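Deirdre Tierney
@deirdretierney · 28 March 2022

Right, our little group has finally agreed a written set of house rules for simulated pick-and-place tasks, and I'm far too pleased about it to keep quiet. Thread for anyone else who runs these! 1/

Rule one: one task, one sentence. Ours is "take the cup out of the bin". If two people read the sentence and would score the same run differently, it goes back to be rewritten. Iason Liapis sent mine back twice (he was right both times, grr). 2/

Rule two: keep the table bare unless clutter is what you're testing. Plain wall, plain top, one bin, one cup. You can add mess later and you'll know what the mess did. 3/

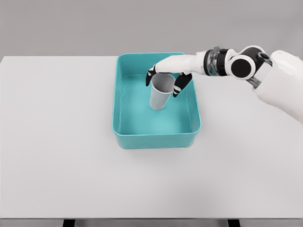
Open hand over the cup, fingers either side. Look how much clear table you get!

Rule three is my favourite. Write down what counts as a grasp BEFORE you run anything. Fingers near the cup doesn't count. Fingers touching the cup doesn't count either. For us it's cup held by the hand and clear of the bin floor, and we argued over that wording for a whole afternoon. 4/

Rule four: paper cups get a squeeze limit. I know, it's a simulated cup, it'll put up with anything you like. But a grip that would flatten the real thing gets marked as a fail in our sheet, and the scores dipped nicely when we brought that in. 5/

Rule five: "out of the bin" means past the rim, whole cup, with a gap you can see from the main view. Magdalini wanted a minimum distance in the rule and I think she'll get her way by October. 6/

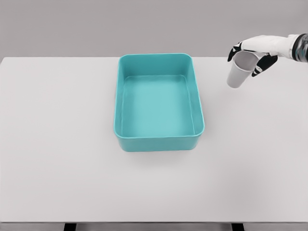

Cup up in the hand and tilted, teal bin empty, daylight between the two.

About that tilt: we allow it for this task, and the rules say so in as many words. If your cup is meant to have something in it, you need a separate line on how far it may lean, so please don't borrow ours for a pouring task! 7/

Rule six: every run gets a number and no run gets deleted. We're at 1074 and 217 of those are fails, all still there with a note on each. The notes have taught me more than the passes have. 8/

Still squabbling over whether a regrasp should count as one attempt or two. Fotis says one, I say two, and the draft has a big yellow gap where the answer should go. How do you lot score it? Replies very welcome, the fussier the better 9/9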